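Workshop tips: teaching small table jobs with hand-held grippers

These notes come from the shared bench at the Fluraldale workshop, where we record short jobs by hand for the Hinent arm to learn. They apply to picking up, sorting and putting away small things on a table. Most of it carries over to remote control as well, and the differences are at the end.

Before you start

Clear the table down to the things the job needs, plus one or two it doesn't. A bare table gives you recordings that fall apart the first time somebody leaves a mug out.

Write the job on a card in one sentence, with a start and a finish. "Put the keys in the tray" is enough. If you need the word "and" twice, split it into two jobs.

Open and close each gripper fully five times. If one side drags, check the links for grit. A dry paintbrush gets most of it out. Don't oil them.

Wipe the lens with a clean cloth. A thumbprint will spoil a whole morning and you won't notice until you play it back.

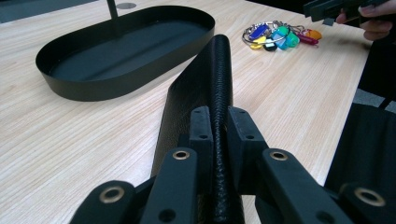
Soft and floppy things are harder to teach than hard ones. A strap or a length of cord won't be in the same shape twice, so vary how you lay it out from the first recording on. Come in with the finger pads on either side, square to the length, and close slowly until it stops rolling. Dark items need extra care. A black cord lying along black leather leaves little contrast at the edges, and black finger pads don't help, so turn up the bench light and hold still for a second before you close. Key tags are easier. With blue, yellow, turquoise, green and orange ones on a single ring, you can see which tag you went for when you check the recording later. Grip a tag by its flat sides and lift straight up so the rest of the bunch hangs clear.

Using both hands

Decide which hand goes first and stick to it for the whole batch. Keep the waiting gripper just above the table and off to the side. If it drifts across in front of the other one, stop and start over.

Pace

Move at half the speed you would use with your bare fingers. Pauses are fine at the start and at the grip, but a pause halfway through a carry gets copied too, and then the arm stalls there.

How many

Our Szabo tray job took 853 good recordings before the arm was steady. We threw out 71 for bumps and dropped items. Keep a fumble if you recovered cleanly - the arm will need to know how to do that.

By remote control

The Dastar handset has a slight lag. Make small moves, let the arm catch up, then go on. Stop for a break after 9 runs. Tired thumbs overshoot, mostly on the way down.

Batteries go back on the charger by the door. The bench is booked on Saturday mornings, so leave it clear on Friday night.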